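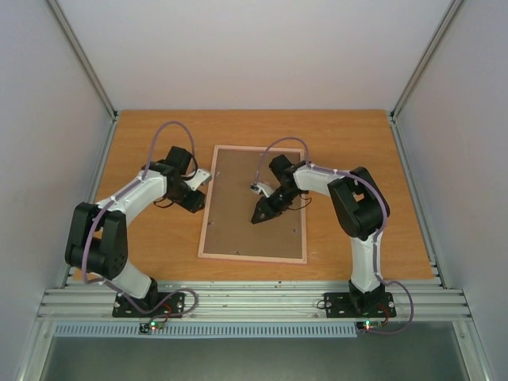
Ullia opens two-arm bench for side-by-side gripper trials

FLELTCOMBE, August. Ullia, the automation test house, has opened a two-arm bench where customers can try grippers against each other on the same work surface before they buy. The bench is in use now at the company's Fleltcombe site and can be booked by the half day.

The bench holds two small arms, mounted left and right on one aluminum rail at the front of a wooden tabletop. Both arms reach inward to the same board. Each arm carries its own gripper, so two designs can be tried on one job without taking anything apart between runs.

Ullia built the bench after a year of requests from small manufacturers who had read the data sheets and still could not choose. Most of them handle light parts: screws, clips, caps, short lengths of wire. A gripper that does well on a block of foam at a trade show may do poorly on a flat washer lying on hardboard, and the only way to find out is to run it.

The first customer was Van Wijk, which assembles control boxes for greenhouse vents. Van Wijk brought two gripper designs and asked which one should go on its new line. Ullia ran 3,000 pick attempts, divided evenly between the two designs, using Van Wijk's own parts. The designs came out close on the larger parts. On the smallest screw the longer, narrower jaw dropped fewer parts and needed fewer second tries. It also took longer to close. Van Wijk has ordered the narrow jaw for one station and is keeping the wider one for the rest.

Controllers can be compared as well. The first unit tested this way was the Ondton controller, which Ullia ran against its own house controller on the same arms, with the same grippers and the same set of moves. The full list of moves runs to 74 steps and takes 11 minutes at the standard speed. Ullia found that the Ondton unit held position better at the end of a long reach. The house controller was easier to set up and recovered faster after a stop. Both sets of results are included in the bench notes, which are sent to every customer who books.

The table is closed in by plain, pale panels on the left, right and back. Ullia chose a plain interior because busy backgrounds had caused trouble in earlier camera trials. Customers who want to compare cameras can bring their own or use the fixed one supplied with the bench. Lighting is set at the start of a booking and is not changed until the booking ends.

A standard booking covers setup, a warm-up run, the trial itself and a written report. The report lists every attempt and says whether the part was picked, dropped or missed. It also gives the cycle time for each run and notes any stop that needed a person to step in. Ullia does not give an overall score. Customers have different parts and different reasons for choosing, and the company would sooner hand over the full record.

There are limits. The arms are small and are meant for light work, so heavy castings and filled containers are not accepted. Vacuum grippers cannot be tested yet, as there is no air supply at the bench. Ullia plans to add one and will take names for a waiting list in the meantime. Parts that shed oil or dust need to be cleaned before they arrive.

Customers should send parts, grippers and any drawings at least 2 weeks ahead of the booking. Grippers that do not fit the standard wrist mount need an adapter plate. Ullia can make one at extra cost if it receives a drawing with the order. All parts are returned with the report, including those damaged in testing.

Morning bookings start at 8 a.m. and afternoon bookings at 1 p.m. Customers may attend or leave the work to Ullia's staff. Results belong to the customer and are not shared without written consent. Van Wijk and Ondton have both agreed to the release of the findings given here.

About Ullia

Ullia tests grippers, arms, cameras and controllers for light assembly work. It does not sell any of the equipment it tests and takes no commission from suppliers.

Booking forms, the price list and the bench notes are available from the Ullia office in Fleltcombe.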